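Letach handling trial: progress report to the Multunari programme
Covering work to the end of March
Submitted 5 April 2021

3 shares | 0 comments

You asked for a shorter report than last time, with fewer adjectives. We have managed one of these.

Where we are

The trial compares two sets of fingertips, Vasconcelos and Feline, on hand-held grippers used in pairs. A person holds one gripper in each hand, or two people take one each, and they fold, drag and straighten cloth while the cameras on the grippers record. The recordings then go to the arm controller, which tries to learn manners from them.

By the end of March we had logged 1,009 recordings. Of these, 207 have been set aside, mostly for lost tracking or for one gripper's clock wandering off from the other's. The grant plan allowed for fewer rejects than that. The grant plan was written by us, so we have had a word with ourselves. The clock fault is fixed in the current controller build and the reject rate has dropped since.

Fingertips

The Vasconcelos tips are stiff and narrow. They pick up a single layer well if the operator comes in low, and they let go when told. They are poor at holding on once the other gripper starts to pull. The Feline tips are softer and grip like their namesake on a curtain, letting go with much the same reluctance. For two-handed stretching we prefer them all the same, and most of the March sessions used them.

The work that separates the two is the corner-to-corner pull, where one gripper gathers the near edge and the other draws a far corner out.
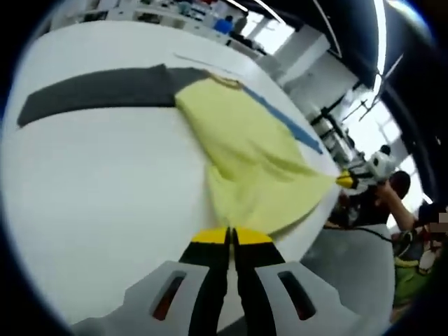 Two grippers on the yellow cloth, one at the near edge and one at the right corner.

When both grippers pull, the near one tends to bunch the fabric between its pads. A human folder corrects this without noticing. The arm copies the bunching faithfully and leaves out the correction, so we now ask operators to make a clear second grasp whenever the first one gathers. It slows each recording down and has made the sessions duller, for which the operators have thanked us in their own way.

Cameras

We compared the wide lens with the narrower one supplied as standard. The wide lens bends every straight line in the building but keeps the other gripper in view for much more of a task. The narrower lens gives handsome pictures of cloth and very little idea of what the other hand is up to. We have moved to the wide lens for all two-gripper work and would like to return the remaining narrow ones, if the supplier will have them.

Two-colour cloth was added in March to help the controller tell one part of a garment from another. Plain pale fabric on a white table had been giving it trouble, as anyone who has lost a sock in a bathtub will understand. With yellow against royal blue, the edge between the colours gives it something to follow, and early runs on the arm are finding their grasp point sooner. We are not yet claiming a figure for this.

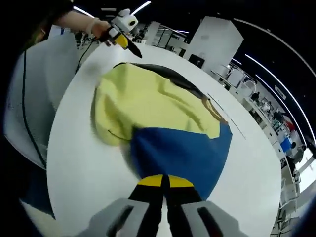

Problems and changes to plan

Cables remain a nuisance. Each gripper trails one, and they get dragged over the work at the worst moment. A clip at the forearm helps a bit. A wireless version exists on paper, where it performs very well.

The arm itself has had 13 full trial runs against a planned programme of rather more. The shortfall is down to the controller rebuild, and we expect to recover most of it by moving the towel tasks ahead of the shirt tasks. Sleeves can wait. Sleeves have beaten better people than us.

Spending is within budget apart from fingertips, which wear faster than we allowed for. We ask permission to move money from travel, a heading that has had a quiet year.

Next period

- Finish the Vasconcelos and Feline comparison on thick towelling.
- Repeat the March two-colour tasks on the arm with the new controller build.
- Agree with Multunari what counts as "folded". The present wording would pass a dropped tea towel.

The full log is available on request from the Letach project office.

This site uses cookies to remember your settings. Accept | Manage choices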